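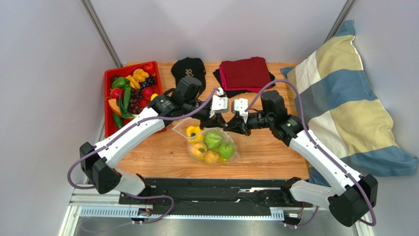
*Fig. 1. Two arms over a clear bag of produce.*

Small Business Print – handout 5, business cards and other small stuff. Suqin Wei. Bring this to the next session, we mark it up together.

## What the card has to do

One job. Get someone from holding the card to calling you, or finding your door. Everything else is decoration.

Must be on there:

- business name, spelled the way the sign spells it
- what you do, in plain words (see Ikidell, next page of the packet – nice card, no clue they fix dishwashers)
- one phone number
- web address, without the www

Optional: street address, hours, your own name. If customers never come to you, drop the address.

Do NOT put five phone numbers. Pick the one that gets answerd.

## Size and edges

Standard US card is 3.5 x 2 in. Set up the file at 3.75 x 2.25, that's an eighth of an inch bleed on every side. Background color goes all the way out to the bleed. Text stays an eighth in from the trim, more if you can.

Thin borders – avoid. The cutter drifts a little and a border shows it right away.

## Pictures and logos

- 300 dpi at final size. A logo pulled off your own website is usually far too small.
- vector logo if you have one (ask whoever drew it for the pdf or svg)
- CMYK, not RGB. Bright blues and greens go dull, so look at a proof first
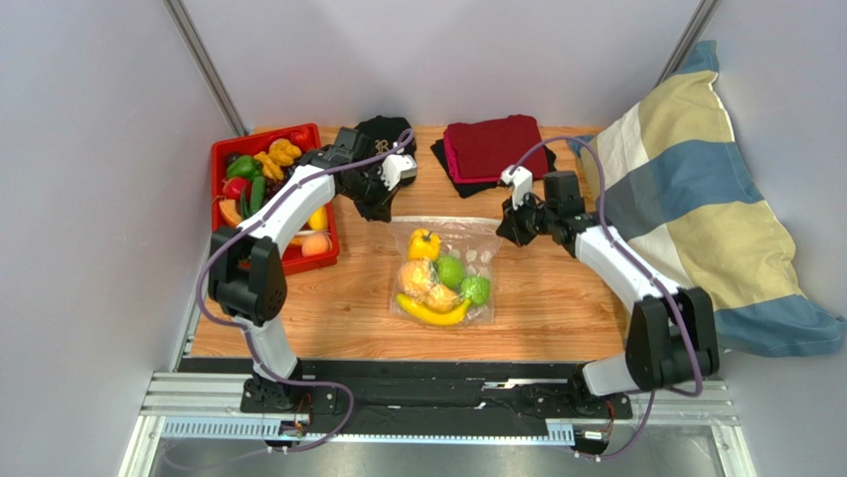 ## Type

Contact lines no smaller than 8 pt. Try 9 first. Light gray on white is hard to read for anyone over forty, and for me.

Two fonts max. The Filora card in the packet uses one font in two weights and looks fine. Bresby uses four, count them if you like.

Script fonts: name only, never the phone number.

## Paper

Uncoated takes a pen. Good for appointment cards, or writing a quote on the back. Gloss smears. Matte coated is in between, test it with the pen you really use.

Heavier stock feels better but costs more and fewer fit in a wallet or card case. Get the sample pack before you order.

## Worked example – Zoubi

Zoubi is a shoe repair counter. First draft had 87 words on the front. Eighty seven! Slogan, a list of services, hours for each day, two emails.

We cut it to name, "shoe and bag repair", phone, web. Hours went on the back with a blank line for the pickup date. 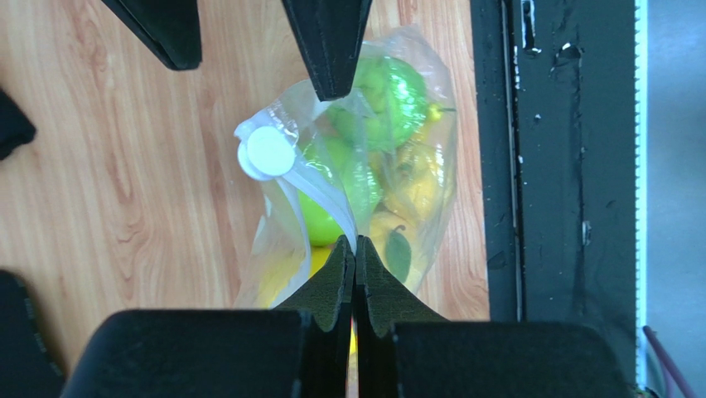 The back is also where the map went in draft two, and then came off again becuase it was too small to read. Cross street instead: one line, does the same work.

## For next time

1. Bring a card you were handed and kept. And one you'd throw out.
2. Rough your own front in pencil, actual size.
3. Read the phone number out loud off the proof to someone else, have them dial it.

Number 3 is graded.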